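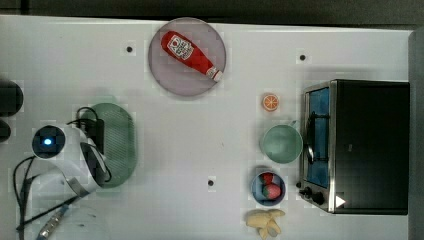 第4章 开放日演示的布置与操作

本章供在Trudcombe展厅值班的演示员使用,内容为厨房整理台的布置、开机、演示和收尾。控制软件Bikska的安装见第2章,机械臂的日常保养见第7章。本章由Shivam Rana编写,2018年12月27日修订,替换此前张贴在控制柜门内侧的单页说明。

4.1 适用范围

本章只适用于桌面固定式演示,不适用于外出巡展。展厅每场参观最多接待4组来宾,每组演示时间固定为180秒,由Bikska自动计时。时间到后机械臂完成当前动作并返回待机位,不会在半途松开物品。

注:一月份的学校参观使用同一套布置,但速度档位不同,见4.5。

4.2 台面布置

1. 确认控制柜主开关处于“关”的位置,急停按钮已按下。
2. 用干布擦净白色台面。不要使用含酒精的清洁剂。
3. 先放烤箱,再放沥水篮和盘子,最后放碗和食物模型。烤箱门必须朝向台面中央,门前不得堆放高于碗沿的物品。
4. 将番茄酱瓶横放在圆盘上。
5. 将草莓放入蓝色小碗,浅绿色圆碗保持空置。
6. 橙子和香蕉直接放在台面上,不放入容器。
7. 对照布置图检查一遍。物品位置允许有小的偏差,Bikska会在开始前重新识别。 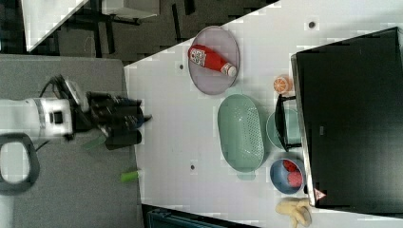

图4-1 整理台布置,机械臂位于台面一侧

注意:台面上的小圆孔不得用胶带封住,也不得插入任何物品。胶带边缘翘起后容易被夹爪带起。

注意:烤箱在演示中不通电。布置时请检查其电源插头是否已拔下,并放在台面以外的位置。

4.3 开机与自检

1. 检查夹爪附近的线缆。线缆应留有余量,不得压在容器下面,也不得绕过烤箱把手。
2. 打开控制柜主开关,等待绿色指示灯常亮。
3. 旋转并松开急停按钮。
4. 在操作屏上选择“展厅”配置,点按“自检”。自检需要90秒,期间任何人不得把手伸过黄线。
5. 自检结束后,屏幕显示各关节状态和两路相机画面。画面模糊或发暗时,先检查镜头保护片,再检查展厅顶灯。
6. 点按“识别物品”。屏幕列表应与台面上的物品一致。缺项时,将该物品挪开一点再识别;连续两次缺项,请改用备用物品。

自检不通过时,屏幕会给出代码。代码以E开头的,关机后重新启动一次;代码以F开头的,停止演示并通知Brijesh Joshi。演示员不要自行打开控制柜。

4.4 演示步骤

来宾进入后,请其站在黄线以外,儿童站在前排。演示员站在急停按钮一侧,全程不要离开。

1. 简单介绍机械臂和台面上的物品,时间控制在一分钟以内。
2. 请一位来宾从任务卡中抽取一张。任务卡由Shakya印制,每张只写一个动作,例如“把橙子放进空碗”或“把番茄酱瓶移到沥水篮里”。
3. 在操作屏上选择对应的任务,读出任务名称,确认周围无人越线后点按“开始”。
4. 机械臂移动时,屏幕右侧显示腕部相机的画面。可以请来宾对照画面看夹爪如何接近物品。

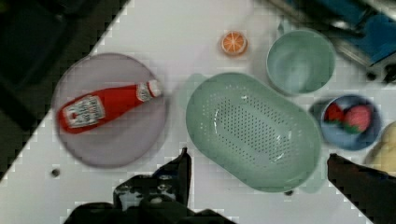
5. 动作结束后等待提示音,再点按“下一项”。提示音响起之前不要触碰台面上的物品。
6. 夹取失败时,系统会自动重试一次。重试仍失败的,点按“跳过”,向来宾说明后进入下一项。不要用手把物品递给夹爪。

注意:来宾要求亲手放置物品时,须先点按“暂停”,待屏幕显示“已锁定”后由演示员陪同进行。放好后重新执行“识别物品”。

注:来宾常问动作是否预先录制。可以回答:任务名称是预设的,抓取位置由系统在每次识别后计算。更深入的技术问题请记录在登记表上,由Rillden的工程人员事后答复。

4.5 速度档位

展厅日常使用2档。学校参观使用1档,演示员不得自行调高。3档仅供维护时使用,选择时需要输入密码。上一年度展厅共完成1,148次任务演示,均在1档和2档下进行,这两档的参数不需要现场调整。

4.6 异常处理

物品掉落到台面以外:点按“暂停”,待显示“已锁定”后再捡起。在此之前请提醒来宾不要弯腰去捡。

线缆挂住物品:按下急停按钮。用手托住物品,将线缆移开,然后从4.3第3步重新开始。

来宾越过黄线:先点按“暂停”,再请来宾退回。来宾已接触机械臂时,直接按急停按钮。

相机画面中断:演示可以完成当前动作,之后停止。记录中断时间。

4.7 收尾

1. 点按“返回待机”,等待机械臂停稳。
2. 按下急停按钮,关闭控制柜主开关。
3. 将食物模型收入带盖的盒子。盘、碗和沥水篮用清水冲洗后晾干,不要放入洗碗机。
4. 在登记表上填写场次、任务数和跳过的项目。跳过次数较多的任务,请在备注栏写明物品名称。
5. 将任务卡点清后放回抽屉,登记表交前台。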